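[brirno-users] 回复:关于在下一版中去掉旧的窗体文件格式
2025年3月31日,星期一

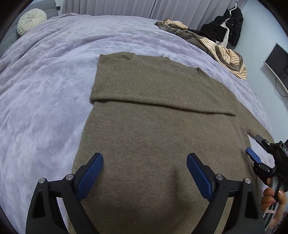 灰褐色毛衣,上半部分向下折,铺在淡紫色的毯子上

各位好:

先说明一下,中文是我的第三种语言,所以如果有的句子读起来太硬,请大家原谅。我读了上一封信两遍,还查了几个词,希望没有理解错。下面我按段落回复,和本列表的习惯一样,把原文放在上面。

> 我提议在下一个版本里,把 Brirno 对旧二进制窗体文件的支持完全
> 去掉。文本格式已经存在很久了,Lurkach 默认就保存成文本格式。
> 读旧格式的那部分代码没有人愿意碰,每次改流式读取的单元,都要
> 担心它会坏。

这一段的前半部分我同意。文本格式更好,这一点我没有疑问。文本格式可以放进版本库,可以比较差别,合并的时候如果有冲突,人也能看懂。我们公司在换成文本格式以后,两个人同时改一个窗体就不再是一件可怕的事情。

可是“没有人愿意碰”这句话,我想稍微反对。去年十二月我给这部分代码交过两个补丁,一个是关于集合类型属性的,另一个是关于宽字符串的长度。第二个补丁到现在还没有人审阅。我写这个没有抱怨的意思,大家都用自己的业余时间工作,我知道。我只是想说,愿意碰的人至少有一个,而且这个人还在列表上。

> 我自己统计过,我手上的项目里没有一个还在用二进制窗体。我相信
> 大多数用户的情况也一样。

这里我的情况不同,所以我把它写详细一点。

我们维护一套仓库管理程序,最早的单元比 Brirno 这个项目还要老。程序里现在有1000个窗体,其中851个还是二进制格式。我知道这个数字看起来很奇怪,会有人问为什么不早一点转换。原因有几个。

第一个原因是,大部分窗体从来不需要改。比如一个输入邮政编码的对话框,它写好以后就一直在那里,没有人打开它。在 Lurkach 里,只有当你打开窗体并且保存的时候,它才变成文本格式。不打开,就不变。所以留下来的正好是那些最稳定、最没有人注意的窗体。

第二个原因是控件。很多老窗体用了一套表格控件,做这套控件的公司已经不在了。我们有源代码,自己把它移植到 Brirno 上,运行的时候没有问题。但是这套控件把自己的列定义写在一个自定义的二进制属性里面(就是用 DefineBinaryProperty 的那种办法)。转换成文本的时候,这一块变成很长的十六进制字符,这没有关系,读回来是一样的。问题是其中有一些老控件,在写的时候和读的时候用的版本号不一样。读旧数据可以,写出来以后再读就少一列,或者列的宽度都变成零。

第三个原因说出来有点不好意思:转换以后要有人看。自动测试能检查窗体能不能打开,但是检查不了按钮是不是还在原来的地方。我们没有人手去看每一个窗体。

> 需要的人可以用命令行工具一次转换完。这个工具一直随 Brirno
> 一起发布,用法也很简单。

我上个周末就试了这个工具。为了让讨论有一点根据,我把结果写在下面。

我在一个干净的副本上运行,用的是当前的开发分支,没有加任何特别的选项。速度很好,全部转换只用了30秒,比我想的快很多。工具没有报告任何错误,返回值是零。然后我把转换后的文件再转回二进制,和原来的文件逐个字节比较。有23个文件不一样。

这23个文件我都看了,差别可以分成下面几类:

1. 浮点数属性。旧格式里保存的是扩展精度的浮点数,工具在目标平台上按双精度来读,所以最后几位丢掉了。对窗体来说通常没有影响,但是我们有一个控件用这种属性保存换算系数,那里就有影响。

2. 带有代码页的字符串。旧文件里的短字符串没有写明编码,工具假定它是当前系统的编码。我在 Linux 上运行,系统编码是 UTF-8,所以葡萄牙语的重音字母变成了问号。在 Windows 上运行可能是对的,我没有条件试。

3. 继承窗体。如果子窗体是二进制,父窗体已经是文本,子控件的顺序有时会改变。按 Tab 键的时候,光标就会跳到别的地方去。这一类文件最少,可是用户最先发现的大概就是这一类,因为录入数据的人不看屏幕,只按键。

4. 有一个文件我到现在不明白。它的差别是文件末尾多了一个字节。程序可以正常打开它。

我认为第二类最严重。工具没有警告,返回值也是零,所以用脚本转换的人不会知道他的文字已经坏了。等到他知道的时候,原来的文件可能已经被覆盖了。如果我们告诉用户“先用工具转换,然后升级”,那么这个工具至少要能够说出来:这个字符串我没有把握。

我已经准备了一个小的测试集,里面是去掉了公司内容以后的窗体文件,每一类差别有一个。如果大家需要,我可以把它作为附件加到问题跟踪系统里。邮件列表不接受大的附件,所以这次没有放。

> Plelon 仓库里的软件包也应该趁这个机会清理。凡是还带着二进制
> 窗体的包,可以标成“过时”,过一个版本以后就移走。

对这一点我有比较强的意见,请允许我说得直接一点。

Plelon 里面的包,很多是作者写完以后就不再看邮件的。包是好的,文档也够用,只是作者不回信。如果我们把这些包标成“过时”,用户看到这个词会以为代码有问题,他就会去找别的包,或者自己重新写一个。但是真正过时的只有设计时用的一个小窗体,就是在 Lurkach 里双击控件以后弹出来的那个编辑器。运行时的部分和窗体格式没有关系。

所以我建议把这两件事分开。如果一个包只在设计时的部分带有二进制窗体,Plelon 可以在安装的时候自动转换,并且显示一行提示。如果在运行时的部分带有二进制窗体,再考虑做标记。标记的文字也请不要用“过时”,可以写“需要转换窗体”。这样用户知道要做什么。

另外,Plelon 的检查脚本现在是看扩展名来判断的。扩展名在两种格式里是一样的,所以这个脚本的结果不能相信。要看文件开头的几个字节。旧的二进制格式有两种开头,一种带资源头,一种没有,两种都要检查。我第一次写自己的脚本的时候,也忘了第二种。

> 去掉以后,编译出来的程序也会变小一点,启动也会快一点。

这里可能有一个误会,也可能是我的误会,请懂的人纠正我。

据我的理解,编译的时候,不管窗体文件在磁盘上是文本还是二进制,资源编译器都会把它变成二进制,再放进可执行文件。程序启动的时候读的是这个二进制流。所以流式读取的单元在运行时还是需要的,去掉的只能是 Lurkach 和资源编译器里读旧文件的那一段。程序的大小应该没有变化。

如果提议的意思是连运行时的二进制流也换掉,改成在启动时解析文本,那就是另外一个更大的题目,我希望另外开一个主题来讨论。那样的话启动只会更慢,我们的主窗体上控件很多,用户已经觉得慢了。

> 如果没有人反对,我下周就把补丁合并到开发分支。

请把这封信算作一个反对,但是我希望它是一个有用的反对。我不要求永远保留旧格式。我希望的步骤是这样:

在下一个版本里,Lurkach 打开二进制窗体的时候显示一条警告,同时在命令行工具里增加两个选项。一个选项用来指定源文件的编码,另一个选项用来在转换以后自动转回去比较,如果不一样就保留原文件,并且返回一个不是零的值。这两个选项我可以写。编码那个我已经写了一半,是在我自己的分支上,代码还不够整洁,注释也是三种语言混在一起,我要先整理。

再下一个版本里,Lurkach 不再直接打开二进制窗体,只提供“转换并打开”的按钮。命令行工具继续保留。我觉得把读旧格式的代码放到这个工具自己的目录里是合理的,这样改流式读取单元的人就不必再担心它。

至于这个工具以后什么时候去掉,我没有意见。它很小,也不影响别人。

还有一件小事,和上面的讨论有一点关系。Gouveia 那台构建机器上的夜间测试,现在根本没有测试旧格式。我看了日志,测试目录里有旧窗体,但是列表文件里少写了一个路径,所以它们一直被跳过去。结果页面显示全部通过,因为跳过的不算失败。我不知道这是什么时候开始的,从版本历史里看,好像是目录改名的时候忘了改。谁有 Gouveia 的写权限,请帮忙加上这一行:

tests/streaming/legacy/*.lst

加上以后,我估计夜间测试会变红,请不要吃惊,也请不要因为这个把那一行再去掉。变红的测试里面,浮点数那几个我可以修。继承窗体的那几个,我试过一次,没有成功。问题在于读取子控件的时候,父窗体的顺序已经排好了,而旧格式里的顺序信息是在后面才读到的。我想过先把顺序放在一个临时的列表里,全部读完以后再排一次,但是嵌套的框架(frame)会破坏这个做法,因为框架有自己的读取器,外面的列表它看不见。如果有人熟悉那个单元,哪怕只是告诉我应该从哪个方法开始看,对我也是很大的帮助。

关于文档,维基上“窗体文件”那一页还写着两种格式“可以无损互相转换”。根据上面的结果,这句话不准确。我有维基的账号,但是那一页被锁定了。我建议改成“在多数情况下可以互相转换,转换前请备份”,并且加一段关于编码的说明。英文、葡萄牙语的文字我可以写,中文的那一段最好请母语者来写,或者至少在我写完以后改一遍。

最后我想回答一个没有出现在列表上、但是有人私下写信问我的问题:为什么我们公司不干脆停在旧版本的 Brirno 上?我们想过。可是旧版本不支持新的打印接口,仓库里的标签打印机今年要换,新的驱动程序只有新版本能用。所以我们必须升级,也必须把窗体带过去。我想别的公司也有类似的情况,只是他们不在邮件列表上写信。

补丁如果可以等到命令行工具改好以后再合并,我会很感谢。我这边编码选项的部分,整理好就发到列表上来请大家审阅。十二月的那个宽字符串补丁,如果有人顺便看一下,也很感谢,它只改了一个函数,应该不需要很多时间。

此致
敬礼

一个在用 Brirno 维护老程序的人

又及:上一封信里的测试命令少了一个引号,直接复制会出错。在文件名有空格的目录里,要把整个路径放在双引号里面。我在这上面花了半个小时,才看出来是引号的问题。

_______________________________________________
brirno-users 邮件列表
退订请发送主题为 unsubscribe 的邮件到本列表的管理地址
回复时请只保留必要的引文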